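November 2, 2023
Ermira Stojanović
Filed under: Workshop Notebook, Parts & Materials

Back at the long bench after lunch, with the heater ticking away and a fresh pot of coffee, so this entry may run on a bit. I wanted to get the rod business written down while it's still clear in my head, mainly for whoever picks up the Plilside sorting job after me.

Where we stand: the Bakalis box is open and I've been through the first tray. The rods are the short run we asked for back in May, and I have to say I'm fond of the color. We had such a long back and forth over that blue! The first samples from Pustham came out closer to a slate, very handsome on a shelf but hopeless on our benches, where you'd put one down and lose it for the rest of the afternoon. The new batch is a proper bright sky blue and I can find one from across the room without my glasses.

The order sheet says 330 pieces in this delivery, against 1,349 still to come, and I'm taking the sheet at its word until the whole box is unpacked. Lot note on the lid is 3,331, which I've copied onto the inside cover of the green binder as well, as the lids do have a way of wandering off.

Finish next. I was worried about the gloss. A shiny surface shows every thumbprint, and it also hides shallow scratches until you tilt it and the highlight breaks up. So my habit now is to hold each rod by the rounded end, turn it slowly under the lamp, and watch the bright line along the top. If the line stays straight and clean, it goes in the left-hand tray. If it wobbles or goes cloudy, right-hand tray, and I'll look again tomorrow with fresh eyes. 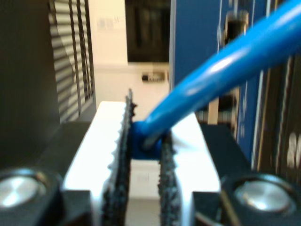

Blue rod, held at the rounded end between the toothed black pads.

The rounded end deserves a paragraph of its own. On the Povport drawing it's only a little arc with a note beside it, and I'd always pictured something flatter. In the hand it's a friendlier shape than that, slightly bulbous, and my thumb goes to it without thinking. I'd like to keep it for the next order, even if it does mean the rods won't stand on that end in the rack. We could drill the rack instead — shallow cups, a touch wider than the knob — and I've left a pencil sketch under the tape dispenser for anyone who wants to argue with me.

I set aside 7 that I couldn't make up my mind about. They're wrapped in tissue in the shoebox by the window, and please don't tip them in with the others, however tidy you're feeling.

Still to do: wipe down the trays, ask Bakalis whether the second delivery can come in the same tissue, and find the good calipers, last seen near the kettle. Lamp bulb is getting dim too. Spare is in the drawer under the vise, at the back, behind the sandpaper.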